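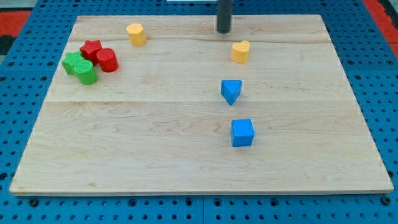

Coloured blocks on a wooden board.

Unit 6: Casting and Elimination Formats in Unscripted Television

Handout, revised June 18, 2020
Set by Lorena Yáñez

6.1 Scope

This unit covers competition series in which the number of contestants falls over the run. Talk shows, hidden-camera shows and observational documentary are dealt with in Unit 8. Read the Levine chapter before the seminar and bring your notes on episode order.

6.2 Terms

Format: the set of rules, running order and set pieces that can be licensed and remade in another country.

Bible: the written document that goes with a licence. It covers casting, set plan, music cues, episode breakdown and schedule.

Elimination: the removal of a contestant under a stated rule. A contestant who leaves by choice is a withdrawal, and the bible should say what happens to the episode count when there is one.

Reserve: a contestant cast and cleared but not on screen at the start.

6.3 Casting funnel

The worked case is Betitz, a cookery contest made by Geteck. The first series drew 3767 applications. Forms were read by two people each, and 200 applicants were called to a first interview on camera. Of these, 115 went on to the kitchen test. The final cast was 12, with three reserves.

Note where the large cut falls. Most applicants are turned down on paper, before anyone has heard them speak. Students often assume that the kitchen test decides the cast, but by that stage the producers are mainly balancing age, region and temper.

6.4 Elimination rules

Fixed rate – one contestant leaves each episode. Easy to schedule. Weak in the middle episodes, where viewers can predict the pattern.

Variable rate – the number leaving is decided episode by episode. Needs spare filming days.

Return rule – an eliminated contestant may come back through a side contest. Betitz added this in its second series, in episode five.

Public vote – only workable with live or near-live transmission. Costs and checking procedures are in Çınar, section 4.

6.5 Editing around a result

The result is known in the edit but must not be readable from screen time. Editors keep a running tally of interview minutes for each contestant and check it against the elimination order. A sudden rise in the episode of departure is the usual fault.

6.6 Coursework, due in October

Choose one series and draw up its elimination table. State the rule used in each episode and mark any withdrawal separately. Maximum four pages, table included.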